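盒子里垫泡棉有没有用
Vida 环境记录盒的内部布置与收纳：课程项目报告

课程：电子产品结构与装配
地点：Pliltdale 校区实训楼
指导教师：Anikó Farkas
同组：Botond Katona（负责跌落部分和夹具）
执笔：本人，负责走线、温度和开盖检查

一、我们为什么选这个题目

Vida 是上一届同学留下来的一个小项目，一只金属盒，里面放电路板、电池和几根线，挂在温室里记录温湿度。上一届的报告写得很顺，结论里有一句“内部采用泡棉缓冲，显著提高了可靠性”。我读了两遍，没找到“显著”两个字的出处。报告里没有不加泡棉的对照，没有跌落记录，也没有说泡棉是哪一种，只有一张采购单，供货方写的是 Brustside，品名写“灰色泡棉”。

Farkas 老师让每个组从往届作品里挑一句话来检验。别的组挑了“防水性能良好”和“续航满足要求”，我们就挑了这一句。Botond 一开始觉得题目太小，泡棉能有什么好做的。我当时的想法正好相反，我怀疑它一点用都没有，至少不像报告里写得那么有用，甚至可能有害：盒子是金属的，散热本来就指望盒壁，垫上一层泡棉等于给电路板盖被子。

先说明，这份报告得出的东西不多。我们只有一种盒子、一种电路板，泡棉两种，时间一个学期，其中还有一段实训楼的电源在检修。凡是我觉得数据撑不住的地方，下面都会写出来。

二、上一届的布置是什么样

打开上一届的样机，情况比报告里的示意图乱。示意图上电路板居中，四角有支柱，电缆从一侧整齐引出。实物没有支柱，板子直接放在泡棉上，靠盖子合上以后的压力固定。电缆比需要的长出一截，多余的部分盘在泡棉上面，没有扎带，没有线夹。

我们问过上一届的同学，他们说原本设计了支柱，后来盒底的孔位打偏了，来不及重做，就改成了泡棉。也就是说，“采用泡棉缓冲”最初是一个补救办法，写报告的时候变成了一个设计决定。我不觉得这有什么丢人的，实际做东西经常这样，可是报告里应当写明。写成设计决定以后，后面的人就会照着做，还会以为有人论证过。

我自己就差点照着做。第一次复制样机的时候，我按示意图去找支柱的尺寸，在图纸文件夹里翻了一个下午，后来才知道那一版图纸根本没有加工过。

三、泡棉本身

“灰色泡棉”这个品名什么也说明不了。市面上灰色的泡棉有聚乙烯的、聚氨酯的，有开孔的、闭孔的，有普通的，也有防静电的。它们放在一起，光看颜色很难分。上一届采购单上没有型号，样机里那块也没有标签。

我们手上最后用了两种。第一种是从上一届样机里取出来的，下文叫旧泡棉。第二种是从 Illthorpe 的实训仓库领的，包装袋上写着闭孔聚乙烯，下文叫新泡棉。两种都裁成 2 厘米厚。新泡棉原来的片材要厚一些，我们用热切割线切薄的，切面不太平，这一点后面会影响到贴合。

我做了几个很粗糙的检查。

吸水。各裁一小块放进水杯压住，过一夜拿出来用纸巾擦干表面再称。旧泡棉重了很多，捏的时候能挤出水；新泡棉几乎没变。据此我认为旧泡棉是开孔的。温室里湿度高，盒子又没有做密封，开孔泡棉会吸潮，而电路板的背面正好贴在上面。上一届的报告完全没有提湿度和泡棉的关系。

回弹。用砝码压住一个星期，拿掉以后看凹痕。两种都有凹痕，旧泡棉恢复得慢。但是旧泡棉已经在样机里压过一年，这个比较不公平，只能说明压过一年的旧泡棉不如没压过的新泡棉，这一点不做实验也能猜到。

静电。这是我最在意的一项，也是做得最差的一项。我们没有表面电阻测试仪，只有万用表。万用表两支表笔插在旧泡棉上，显示超量程；插在新泡棉上，也显示超量程。防静电泡棉的电阻本来就可以高到万用表测不出来，所以这个结果不能区分“普通”和“防静电”，只能排除“导电”。我原来写了一句“两种泡棉均非防静电材料”，Farkas 老师在旁边画了个问号，我想了一下，删掉了。

四、跌落

跌落部分由 Botond 设计。他做了一个木头导轨，把盒子从固定高度放下来，落在水泥地上。高度选了两档，800 毫米和 1,000 毫米，前一档对应实训台的台面，后一档对应温室里挂盒子的钩子。我对选高度没有意见，对“落在水泥地上”有意见，温室的地面是碎石和塑料排水板，比水泥软。Botond 的理由是水泥地可以重复，碎石每次都不一样。这个理由成立，但是代价也要写清楚：我们测的是比实际更坏的情况，如果泡棉在水泥地上没有用，不能说它在温室里也没有用，反过来也一样。

对照的布置有三种：旧泡棉，新泡棉，以及尼龙支柱加螺丝，不放泡棉。支柱这一种要在盒底重新打孔，Botond 在 Illthorpe 的钻床上做的，孔位用纸样贴上去再冲点，这回没有偏。

我们没有加速度计，后果判断只能靠开盖看：板子有没有移位，接插件有没有松，焊点用放大镜看有没有裂，通电能不能正常记录。这里面“接插件有没有松”最不可靠，因为松不松是用手指推出来的，我推和 Botond 推感觉不一样。后来规定统一由我来推，Botond 不告诉我哪只盒子是哪种布置。但是打开盖子一眼就能看见有没有泡棉，所以这个“盲”只盲住了旧泡棉和新泡棉之间，盲不住泡棉和支柱之间。

结果用文字讲。

从台面高度落下，三种布置通电都正常。旧泡棉和新泡棉里的板子都挪了位置，支柱上的板子没有动。从挂钩高度落下，支柱那种有一次盒底连着支柱的地方出现轻微变形，板子还能工作；泡棉的两种，板子移得更远，其中旧泡棉有一次板子的边滑到了盒壁旁边，再近一点焊脚就要碰到金属。

这件事让我改变了一部分看法。我原来以为问题在于泡棉能不能缓冲，做完以后发现泡棉大概确实能缓冲一些（支柱那种有变形，泡棉那种没有），麻烦出在固定上。泡棉对板子的水平方向几乎没有约束，只靠摩擦和盖子的压力。盒壁是裸金属，板子滑过去就有短路的可能。上一届的报告说“可靠性”，如果只指摔了以后焊点裂不裂，也许说得过去；如果包括短路，那就说反了。

需要再次说明的是，每一种布置跌落的次数很少，盒子也只有那么几只，摔过的盒子角上已经凹了，再摔就不是同一只盒子。“有一次”就是有一次，我不打算把它写成百分比。

五、走线

电缆是我负责的。上一届的做法是让电缆自己在泡棉上弯一个弧，不固定。报告里管这个叫“预留余量，便于维护”。余量确实便于维护，开盖以后可以把板子拿出来翻面，不用先拔线。可是余量也会自己找地方去。我在合盖之前看好线的位置，合上，拿着盒子走一趟楼梯，再打开，线的弧度已经变了，有时候压到板子边上，有时候贴到盒壁上。

金属盒壁的切口在我们的盒子里也没有做去毛刺。我用一截废线在盒口的边上来回拉，绝缘皮很快就出现划痕。换成盒壁中段的平面，拉了很久也看不出什么。所以线贴着盒壁本身未必有害，有害的是线经过切口。这两种情况上一届没有区分，我最开始也没有区分，笼统地写了“电缆与金属壁接触存在磨损风险”，写完觉得这句话放在哪个报告里都能用，就重新做了上面这个试验。

弯曲半径也是类似的情况。教材上给的数值是外径的若干倍，我按教材量了一下盒子里能用的空间，够。既然够，我就不认为弧度本身是问题。真正受力的是接插件根部那一小段，盖子往下压的时候，如果线正好拱在泡棉和盖子之间，力会顺着线传到插座上。白色插座立在板面上，焊盘不大，长期这样压，我不放心。不放心是一种判断，我没有证据说它会坏，一个学期里也没有坏过一个。

复制样机时，我保留了灰色泡棉和板子平放的做法，红线和黑线并着在泡棉上弯过去，红色电路板搁在一头，金属侧壁在另一侧。
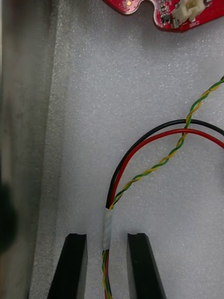
电缆要不要用扎带固定在泡棉上？

扎带应当固定在盒底或盒壁的固定座上，不要勒在泡棉上。泡棉受力会慢慢变形，扎带很快就松了，而且扎带穿过泡棉要开孔，开孔以后那一处更容易撕开。盒子里没有固定座的话，可以在泡棉上切一条浅槽把线卡进去，槽宽略小于线的外径，转弯处切成圆弧。

这条浅槽的办法是 Botond 提出来的，我起初不信，觉得线很快会自己弹出来。试了以后，新泡棉上的槽能卡住，走楼梯、翻转盒子，线都还在槽里。旧泡棉不行，切口发软，线一拨就出来。用热切割线开槽比用刀好，边缘会收紧一点，但是容易烧宽，我烧坏了一块。另外开槽以后的泡棉就只能配这一种走线，换一块板子，接口位置一变，槽就作废，这对一个还在改版的项目来说不太划算。上一届不固定电缆，可能也有这方面的考虑，只是他们没有写。

六、温度

这是我最想证明的部分，也是最没有证明成功的部分。

我的假设是：泡棉隔热，板子贴在泡棉上，背面散热变差，记录出来的温度会偏高。温度传感器如果装在板上，读数偏高就直接影响 Vida 的用途。

做法是把三种布置的盒子并排放在实训楼靠北的窗台上，同时记录，最后得到 3,164 条读数。数量听起来不少，我一开始也很高兴，画出图来才发现大部分时间三条线几乎重在一起。差别主要出现在刚通电和下午有阳光反射进来的时候，泡棉的两种比支柱的略高。高多少取决于取哪一段，我试过取不同的时间段，可以让差别看上去很大，也可以让它看上去等于没有。所以这里我不报一个数字。

更麻烦的是传感器本身。三块板子上的传感器没有校准过，我事后把它们放在同一个敞开的纸盒里比了一夜，彼此之间本来就有偏差，偏差的大小跟上面说的“略高”是一个量级。应该先校准再测，我把顺序弄反了。发现的时候已经快到三月的中期检查，来不及重来。后来我把三块板子在三只盒子之间轮换了一轮，轮换以后，原来偏高的那只不再偏高，偏高的跟着板子走了。这基本说明我看到的差别来自传感器，跟泡棉关系不大。

因此，“泡棉会让板子过热”这个我自己带进来的怀疑，在我们的条件下没有得到支持。板子功耗很低，大部分时间在休眠，可能根本没有多少热量需要散。换成功耗大的板子，结论可能不同，我没有做。

上一届的同学如果看到这里，大概会觉得公平：我怀疑他们没有对照，结果我自己的对照也没做好。

七、整理和装盒

课程要求每个组最后把自己的东西收好交回去，所以这一节不完全是实验，更像操作记录，但是它占掉的时间很多，我认为值得写。

桌面上的东西分成四堆：要装进盒子的，要还给 Illthorpe 仓库的，废料，以及不知道是谁的。第四堆最大。里面有不带标签的电缆、单个的接插件壳、几块看起来完好但是没人敢说好的板子。我们对着上一届的清单核对，清单上写“电缆若干”，没有办法核对。我现在自己写清单，每根线写颜色、两端的接头形式和用在哪里。写起来很烦，写到一半 Botond 问我能不能也写“若干”。

装盒的顺序，我们改了好几次。最早是先放泡棉，再放板子，再理线，最后插上。问题是板子在泡棉上没有固定，一插线，板子就往后退，手要伸进盒子里扶住，手一伸进去又把线碰乱。后来改成在盒子外面先把线插好，整体放进去，再把线按进槽里。这样顺手得多，缺点是放进去的时候拎着板子和线一起走，容易拎着线。我们规定只许拿板子的边。

泡棉的尺寸也有讲究。裁得和盒子内尺寸一样大，放进去会松，因为热切割吃掉了一点边。裁得略大一些，塞进去以后边上会顶住金属壁，稳是稳了，中间却微微鼓起来，板子放在鼓的地方会摇。最后的办法是只在一个方向上裁大，另一个方向齐平。这个结论完全是试出来的，没有道理可讲，换一种硬度的泡棉多半要重新试。

废泡棉的碎屑要清干净。切割后的碎屑带静电，会粘在板子上，钻进插座的孔里。用气吹吹不走，反而吹得到处都是。用软毛刷蘸一点异丙醇，从板子中间往边上刷，比较有效。做这一步之前要断电，电池要拿出来，我们有一次忘了拿，幸好没有出事。

放回架子的时候，盒子平放，盖子朝上，不要叠。叠起来以后上面的盒子会压下面的盖子，盖子再压泡棉，等于一直在给泡棉做压缩试验，旧泡棉的凹痕可能就是这么来的。架子上没有足够的位置，目前还有两只叠着。

八、对上一届那句话的判断

“内部采用泡棉缓冲，显著提高了可靠性。”

前半句属实，盒子里确实有泡棉。后半句，就我们的结果来说，我会改成这样：在垂直方向上，泡棉可能减轻了跌落对盒底和焊点的影响；在水平方向上，泡棉没有提供足够的固定，板子会移位，靠近金属壁时有短路的可能；开孔泡棉在潮湿环境里不合适。“显著”应当删去。

我把这段话给 Farkas 老师看，她的批注是“可能减轻”也要有依据。我们的依据只有支柱那一次变形，而且那一次也许是因为重新打孔以后盒底变弱了。要排除这一点，应该在放泡棉的盒子底上也打同样的孔，再摔。我们没有这样做，盒子用完了。所以连“可能减轻”也请读者当作一个没有被推翻的猜测来看。

Botond 对这一节有不同意见。他认为做产品不能什么都等证据齐了再用，泡棉便宜，装起来快，摔了没坏，就可以用。他建议的方案是支柱加薄泡棉：板子由支柱固定，泡棉只垫在电池下面。我同意这个方案看上去更合理，但是我们没有测过它，所以它不写在结论里，写在下面的建议里。

九、给下一届的建议

如果继续做 Vida，有几件事值得先做。

第一件是把传感器校准放在所有温度试验前面。敞开放在一起比一夜就够发现问题，不需要什么设备。

其次，借一台表面电阻测试仪。据说 Illthorpe 那边的电子车间有，需要老师签字。我们知道得太晚。没有这台仪器，泡棉防不防静电就一直说不清楚，而电路板的背面天天贴在上面。在说清楚之前，我建议在板子和泡棉之间加一层确定是防静电的袋材，或者干脆用支柱架空。

盒口切口去毛刺，用细锉走一遍，再套护线圈。这一步一只盒子花不了多少时间，我想不出不做的理由，可是上一届没有做，我们复制的时候也没有做，到划线试验才想起来。

采购单上把型号写全。颜色不是型号。

跌落次数要多，盒子就要多备。如果预算不够，可以只摔一种高度，把盒子省下来做对照，比我们这样两种高度各摔几下要有用。

最后，关于图纸。请把没有加工过的版本从文件夹里移走，或者在文件名上标明。我们已经把这一届的图纸整理成一套，孔位按实物重新量过，放在 Pliltdale 实训楼的共享盘里。里面支柱的那一张，螺丝长度还没有最后定，长的那种会顶到盖子，短的那种只能拧进去很浅，目前图上标的是长的，装的时候要垫一片垫圈。

附：分工与致谢

导轨、夹具、钻孔、跌落：Botond Katona。走线、泡棉裁切、温度记录、开盖检查、报告：本人。第八节的不同意见由 Botond 审过，他要求把“便宜”两个字保留。

感谢 Anikó Farkas 老师的批注，也感谢上一届同学愿意回答我们那些不太客气的问题。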